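Notes pour la causerie « Offrir des cartes faites main sans y passer ses nuits »
Rencontre des tamponneuses et tamponneurs, salle du fond chez Ninwood, durée prévue 60 minutes avec les questions

Accueil. Laisser les gens poser leurs sacs, se servir un café, retrouver leurs voisines. Ne pas commencer trop vite, on perd toujours celles qui cherchent encore une chaise.

Bonjour à toutes et à tous, et merci d'être là, vraiment, ça me fait chaud au cœur de revoir autant de visages de l'atelier d'août (et quelques nouveaux, bienvenue !). Je vais vous parler aujourd'hui de ma façon de préparer des cartes en série, pour les anniversaires, les naissances, les remerciements, tout ce qui nous tombe dessus dans l'année quand la famille est grande et que tout le monde sait que vous faites des cartes. Vous connaissez la phrase : « Oh, toi qui es douée de tes mains... » Pause. Il y aura des rires, les laisser venir.

Raconter la boîte à chaussures. Pendant des années, j'ai fait mes cartes la veille, parfois le matin même, avec l'encre qui bavait dans l'enveloppe parce que je la fermais trop tôt. Ma belle-sœur a reçu un papillon qui avait déteint sur son propre prénom. Elle l'a gardé sur son buffet, la brave femme, et chaque fois que je vais chez elle je le revois.

Premier point, le papier. Je coupe tout d'un coup, une bonne fois, au début du mois. Du blanc épais pour les bases, du kraft pour les étiquettes, et je mets de côté toutes les chutes un peu larges. Montrer la pochette de chutes et la faire passer. J'aime beaucoup le bloc Trikska pour les fonds, il boit bien l'encre et il ne gondole pas quand on y va au pinceau, mais prenez ce que vous avez dans vos tiroirs, on en a toutes trop.

Deuxième point, les couleurs. Je me limite à 2 encres et un neutre pour toute une série. Oui, je sais, c'est cruel quand on a toute la collection sous les yeux ! Mais on gagne un temps fou à ne pas hésiter, et les cartes ont un petit air de famille quand on les range ensemble. Ma série préférée du moment : un vert sauge, un terracotta, et du gris pour les ombres. Faire circuler les 3 cartes aux fougères, avec les enveloppes assorties.
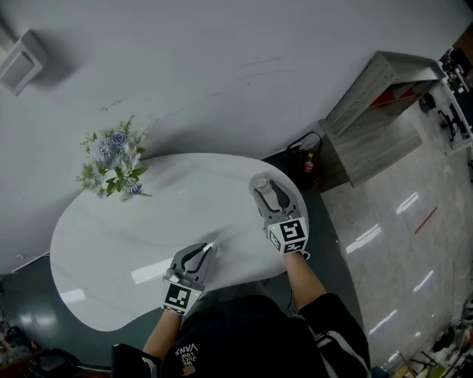 Troisième point, le texte, et c'est là que je vous demande un peu d'attention, car je vois beaucoup de très jolies cartes avec une phrase posée au hasard en bas à droite. Une phrase, ça se compose. On peut la couper, l'empiler, donner une ligne entière à un tout petit mot. Regardez les lettres blanches sur le haut noir : « LOVE », « JUST », « WE », des mots courts, chacun sur sa ligne, et le contraste fait le reste. Essayez la même chose à l'encre blanche pigmentée ou à la poudre à embosser sur un carton noir, avec « MERCI » sur une ligne et « À TOI » dessous, en capitales bien droites. Bien laisser refroidir avant d'empiler les cartes, je le redis à chaque fois et à chaque fois j'oublie moi-même.

Rappel pour moi : parler de l'alignement. Je pose les lettres sur le bloc acrylique au-dessus d'un papier quadrillé, je fais un essai sur un brouillon, et je nettoie les tampons avant que l'encre sèche. Si une lettre part de travers, on peut coller une petite étiquette par-dessus, j'ai fait comme ça pour la moitié de mes cartes de Noël et les gens ont cru à un effet de relief.

Ici, citer Adebayo Ugwu, qui m'a montré le truc du masque en papier repositionnable. On tamponne la fleur, on la découpe dans un papillon adhésif, on la recouvre, et on tamponne les feuilles par-dessus : elles passent derrière la fleur comme par magie. Adebayo, si tu es dans la salle, lève la main, que les gens sachent à qui poser les questions difficiles !

Démonstration du masque, au feutre Grulemus si l'encreur fait des siennes. Prévoir un chiffon humide. Parler en travaillant, sinon le silence est long.

Avant les questions, annoncer l'échange de cartes. Chacun en apporte 2, sans enveloppe, avec son prénom au crayon au dos. Le thème est « jardin », à prendre comme vous voulez, même les limaces. Les planches de tampons Mihăilă sont à l'entrée pour celles qui veulent les essayer ; merci de les rendre propres.

Questions. Si on me demande où je range mes encreurs : à plat, dans le tiroir du bas. Garder la boîte à chaussures pour la fin et la laisser ouverte sur la table, que les gens fouillent dedans pendant le café.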